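Putting the old car to bed for the winter – what works in my garage
Plollora Garage Notes

Every November I get the same itch to just park the coupe, pull the door down and forget it until April. I did that the first winter I owned it and paid for it with a dead battery, a flat-spotted tire and a mouse nest in the glove box (made out of my own registration papers, thank you very much). So now I have a routine. It takes me one long afternoon with the radio on and I've come to like it.

Wash it first, and I mean underneath too. I run a lawn sprinkler under the car for a while, move it from front to back, then go for a good long drive to dry everything out. Wheel arches are where the mud packs in. An old wooden spoon is great for getting up behind the lip without scratching anything.

Fill the tank on the way home from that drive. I add stabilizer at the gas station before I pump, so it gets mixed up on the ride back. My garage is in Brellolby, right down by the river, and the air gets damp enough to fog the windows in October, so a half-empty tank is asking for it.

Tires next. I pump mine up 5 psi over what I drive on and hang a luggage tag on the steering wheel so I remember to let them down again. In January I roll the car forward a foot or so. If you have a helper with a strong back, even better, but on a level floor I can do it alone with my shoulder against the door pillar.

The battery comes out and sits on a shelf on a Woltel trickle charger. Before I take the cables off I wrap a bit of masking tape around the positive one. Yes, it's already red under there somewhere, but after fifty-odd years of grime I don't trust it.

Chrome! I used to polish it in spring and now I do it in fall, and what a difference. Clean it with plain dish soap, dry it completely, then rub on a thin coat of wax and leave it there, cloudy and ugly, all winter long. It buffs off in spring with an old T-shirt. Stay away from steel wool on thin plating, even the fine stuff. I have a bumper with a dull patch to remind me.

For the leather I vacuum with the soft brush, wipe with a barely damp cloth, and let the seats sit for a couple of hours with the doors open. Conditioner goes on thin. Thick coats just sit in the stitching and turn gray. Leave the windows down half an inch if your garage is mouse-proof. Mine isn't – I close them up and put 3 tubs of moisture absorber on the floor, on old baking trays in case they tip.

And stuff the tailpipes with something you'll notice later. I use bright dishcloths with long tails hanging out.

A word on covers and cloths. Use a soft, breathable indoor cover and keep plastic tarps for the firewood. Shake the cover outside before it goes on, and only put it on a clean car. Anything fuzzy that touches the paint gets washed with no fabric softener, and I snip off zippers, buttons and labels before an old garment goes into the rag bin. If a rag hits the floor, it's a floor rag from then on. 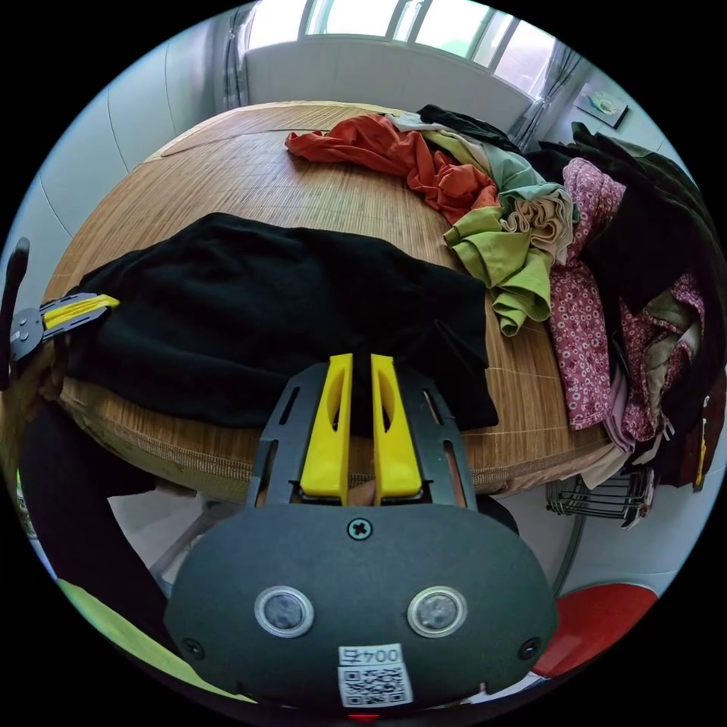
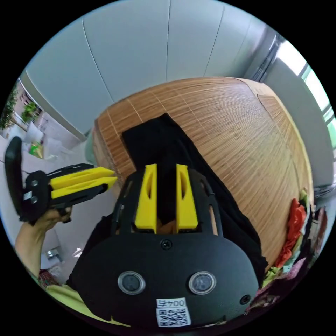 Yellow gripper fingers and black fabric, two views.

Next time I'll get into carburetors, and the gasket set I ordered from Valderrama that took 11 weeks to show up.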